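Research Articles | Robotics and Automation
Shares 5 | Comments 0

3.2 Collecting the examples

All examples were gathered by teleoperation at our Sterville site. Two operators took turns at the controls, and each session lasted 30 minutes with a short break before the next. The task was to sort loose, flexible loops by color into bins. An episode began with the loops spread over the table by hand and ended when the operator pressed a foot pedal.

We recorded 248 episodes and kept all but 62 of them. An episode was dropped if the operator stopped early or if one of the video streams lost data. Failed grasps were left in – a policy trained only on clean grasps had done poorly in our earlier tests at Rekville.

Thin loops tangle easily, so we asked operators to separate a pile before lifting from it. Figure 2 gives an overhead view of the table and a view from a wrist camera.

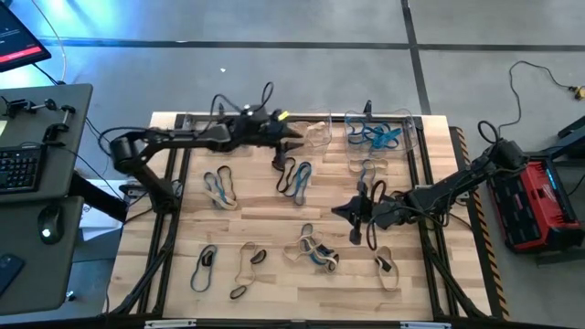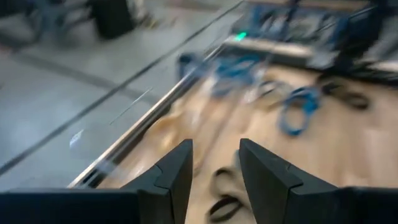 Figure 2. Two-arm work table (first) and wrist camera view with motion blur (second).

Joint positions and gripper commands were logged together with the video and aligned by time stamp. Labels were added afterward in Clillia, our annotation tool. Lama Nasrallah marked the start and end of every grasp attempt, and Shadi Hamdan checked a random portion of her marks. Where the two disagreed by more than 5 video samples, the later mark was used. No other filtering was applied before training.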